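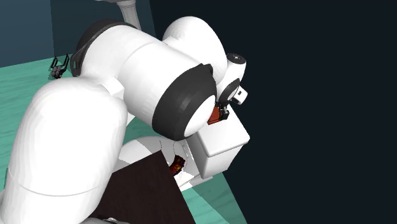 # Groron under-shelf dehumidifier, two-liter tank

Bought for a basement storage room with one outside wall and no floor drain. Room volume is 63 cubic meters, which puts it near the top of the range printed on the carton. The unit replaced an older Berna that had started tripping its breaker.

**Setup.** The Groron ships assembled except for the feet. Two of the four screw holes were filled with paint and had to be cleared with a pick. The power cord is short. Plan the outlet first, or the unit ends up facing the wall.

**Performance.** I ran it through October with the door shut and a separate hygrometer on the opposite shelf. The built-in display read high by a few points at all times, and the offset stayed constant, so it can be corrected for in the setpoint. The room held at target overnight. On rainy days the tank filled before morning and the compressor shut off as it should.

**Tank.** This is the weak part. The float is a loose foam block on a plastic hinge, and it sticks if the tank is pushed in at an angle. The handle folds flat but has no detent, so it drops while you carry a full tank up the stairs. Lingyun Lu, who has the same model in a crawl space, runs the drain hose full time and leaves the tank alone. The hose port takes a standard garden fitting. The supplied washer leaked and I swapped it for a rubber one.

**Noise.** Low hum, with a click at each compressor start. Fine for a basement. I would not put it in a bedroom.

**Filter.** Slides out from the back, rinses clean under a tap. The reminder light comes on by run time and takes no account of actual dust, and it has to be reset by holding the fan button - the manual gives the wrong button.

**Compared with the Mukura.** The Mukura has a better float and a proper handle. It is also wider by a hand and would not fit under my lowest shelf. If you have the floor space, buy that one.

Rating: good compressor, poor tank. Keep the receipt until you have tested the float.

Daniyal Talpur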